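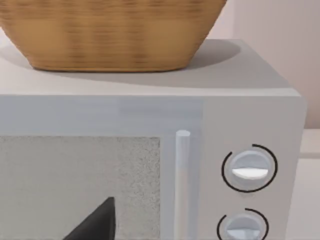
Home Food Storage, Evening Course
Handout for Session 5: Where Things Live in a Small Kitchen
Brarnville Adult Learning, June 17, 2025

Welcome back, everybody! Last time we got through dates on packages (and a very lively half hour on eggs), so tonight we move on to the question so many of you wrote on your cards: where should it all go?

1. Warm spots and cool spots

Every kitchen has both, and most of us have never gone looking for them. Put your hand on the wall beside the oven after a roast, or on top of the refrigerator in the evening, and you'll find the warm ones quickly enough. Onions, potatoes and cooking oil all want the cool ones. Onions and potatoes do better apart - a cupboard between them is plenty - and both need air, so take them out of the plastic bag as soon as you get home.

2. Oils

Light and heat are what turn oil stale. Dark glass helps with the first, but it can't do much about a bottle parked next to the burners all summer long. Buy the size you'll finish in 2 months, write the opening day on the label, and trust your nose. Stale oil smells a little like crayons, and once you've smelled it you will always know it.
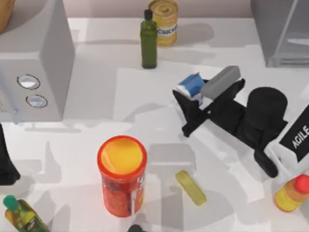
3. Cans

Older cans to the front, newer ones behind. Please don't keep anything that is bulging, leaking or badly dented along a seam, however good the price was. Once a can is open, move what's left into a covered container and refrigerate it. Chicken and fish should be eaten within three or four days, and high-acid foods such as tomatoes will keep a bit longer.

4. The counter

I'm fond of a busy counter myself, so I won't scold! But do try leaving out only what you reach for every day, and give the rest a shelf for a week to see whether you miss it.
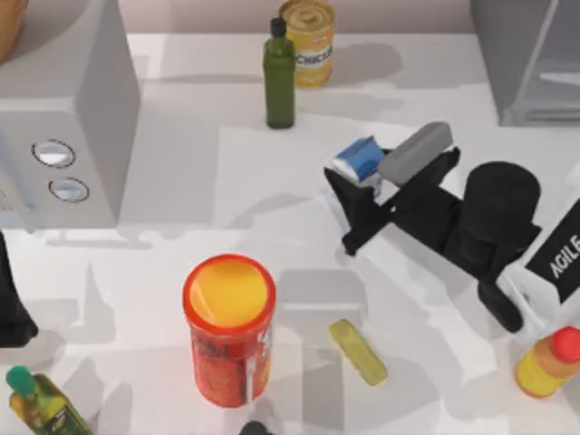
Fig. 2. Counter with a green bottle and a white appliance.

For next week: draw a quick map of your own kitchen, mark the warm spots in red, and bring it along. Pencil is fine. We'll start with freezers and then swap maps.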